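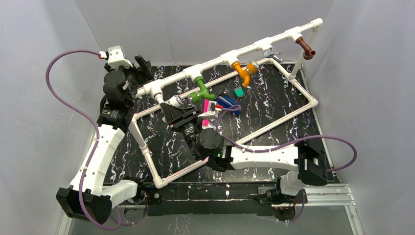
De : Ewurabena Fiadzo
À : liste Épargne tranquille
Date : 19/01/2026
Objet : Re: Frais d'arbitrage et vieux contrat, je m'y perds

Bonjour Abdul-Rahman, bonjour tout le monde,

Je réponds dans le corps du message, ce sera plus simple, et pardon d'avance pour la longueur (ceux qui me lisent depuis un moment ont l'habitude !).

Abdul-Rahman Korletey a écrit :
> J'ai un contrat d'assurance-vie chez Pridier, ouvert il y a longtemps par
> l'intermédiaire de la banque. Je viens de recevoir le relevé annuel et, en
> épluchant les petites lignes, je vois 674 euros de frais de gestion sur
> l'année. Est-ce que c'est normal ?

Normal, hélas, oui, au sens où c'est ce qui est écrit dans ton contrat. Raisonnable, c'est une autre histoire. Regarde bien si ce montant couvre seulement les frais du contrat, prélevés par l'assureur, ou s'il inclut aussi les frais propres à chaque fonds. Chez moi, le relevé donnait les deux, mais dans deux tableaux séparés, le second au verso, en gris clair. J'ai mis trois ans à le trouver, ce verso. Les frais des fonds ne sont pas prélevés à part, ils sont déjà déduits de la valeur de la part, du coup on ne les voit jamais passer et on croit que le gérant a eu une petite année.

Autre chose à vérifier : sur quelle part du contrat les frais sont pris. Sur le fonds en euros, le rendement annoncé est en général déjà net de frais de gestion. Sur les unités de compte, l'assureur te retire des parts, et si tu compares le nombre de parts entre deux relevés sans avoir rien fait, tu verras qu'il a baissé. La première fois j'ai appelé pour dire qu'on m'avait volé des morceaux de fonds. La dame a été très gentille.

> La conseillère me propose de passer la moitié du fonds en euros sur un
> fonds maison qui s'appelle Truncombe Équilibre. Elle dit que l'arbitrage
> est offert jusqu'à la fin du mois.

Ah, l'arbitrage offert ! J'ai eu droit au même en octobre, pour un autre produit, et quand j'ai demandé combien il me coûtait d'habitude, la réponse a été 5 euros. Alors oui, merci pour le cadeau, mais ce n'est pas ce qui doit décider de la moitié de ton épargne.

Demande le document d'informations clés (le DIC, un document court, ils sont obligés de te le remettre) et va directement à la partie sur les coûts. Si le fonds est lui-même investi dans d'autres fonds maison, ce qui est très fréquent pour les profils « équilibre », regarde si les frais des fonds du dessous sont bien compris dans le total. Et demande combien il y a d'actions là-dedans, en pourcentage, avec la fourchette. « Équilibre » ne veut rien dire de précis, chacun y met ce qu'il veut.

Je ne connais pas Truncombe personnellement. Akosua Ankrah en avait parlé sur la liste, il me semble, au moment où elle réorganisait les contrats de ses parents. Akosua, si tu passes par ici ?

> Est-ce que je ferais mieux de tout fermer et d'ouvrir un contrat en ligne ?
> Un collègue est chez Tulico et il est ravi, zéro frais d'entrée.

Alors là, doucement. Avant de fermer quoi que ce soit, retrouve la date d'ouverture de ton contrat. S'il a plus de huit ans, tu as droit à un abattement annuel sur les gains quand tu fais un rachat, et cette ancienneté disparaît si tu clôtures pour rouvrir ailleurs. Rien ne t'empêche d'en avoir deux : tu gardes l'ancien, tu ouvres le nouveau avec une petite somme pour que l'horloge commence à tourner, et tu fais tes nouveaux versements là où c'est le moins cher. C'est ce que j'ai fait et je dors très bien.

Regarde aussi à quelles dates ont été faits tes versements. Les règles ne sont pas les mêmes selon l'époque, et pour la succession c'est surtout l'âge que tu avais au moment de verser qui compte, avec la barre des 70 ans. Ça ne te concerne sans doute pas encore, mais si tu aides quelqu'un de la famille, gardez ça en tête avant de tout casser.

Demande enfin à Pridier s'ils acceptent de transformer ton contrat en un contrat plus récent de chez eux. La loi permet de le faire en gardant l'antériorité fiscale tant qu'on reste chez le même assureur, mais les conseillers ne le proposent pas toujours spontanément. J'ai envoyé un courrier recommandé, relancé deux fois, et ça a fini par passer. Sur mon contrat à moi, la différence de frais fait 917 euros depuis le transfert, j'ai le tableur sous les yeux, et je n'ai pas honte de dire que je l'ouvre de temps en temps juste pour le plaisir.

Pour Tulico je n'ai pas d'avis, je n'y suis pas. « Zéro frais d'entrée » c'est bien, mais c'est devenu très courant en ligne, alors compare surtout les frais annuels et la liste des fonds. Ton collègue a peut-être aussi une prime de parrainage à toucher, ce qui n'enlève rien à ses qualités !

> Dernière question, plus bête : la clause bénéficiaire, je crois que je
> n'y ai jamais touché.

Pas bête du tout, c'est même par là que je commencerais. Relis-la ce soir. La clause type « mon conjoint, à défaut mes enfants » convient à beaucoup de monde, mais si tu as nommé quelqu'un il y a longtemps, ou si ta situation a changé, ça vaut une lettre à l'assureur. Heidrun Auer avait posté un modèle très clair, qui doit être dans les archives. Garde une copie datée chez toi et demande un accusé de réception, ils l'envoient sans problème quand on insiste un peu.

Pour les autres qui suivent le fil : Adom Akolgo m'a demandé hors liste si je referais un point sur les comparateurs. Oui, mais pas tout de suite, j'ai toute la paperasse de ma mère à finir avant. En attendant, la feuille de calcul Kemppainen qui circule ici marche encore très bien, à condition de remplir à la main la colonne des frais des fonds (celle que tout le monde laisse vide, et après on s'étonne que tous les contrats se ressemblent).

Je rappelle que je ne suis pas du métier, je suis seulement quelqu'un qui lit ses relevés avec un surligneur. Pour la partie succession, un rendez-vous chez le notaire vaut mieux que mes messages.

Abdul-Rahman, dis-nous la date d'ouverture quand tu l'auras retrouvée, et ce que donne le DIC.

Bonne soirée à tous,
Ewurabena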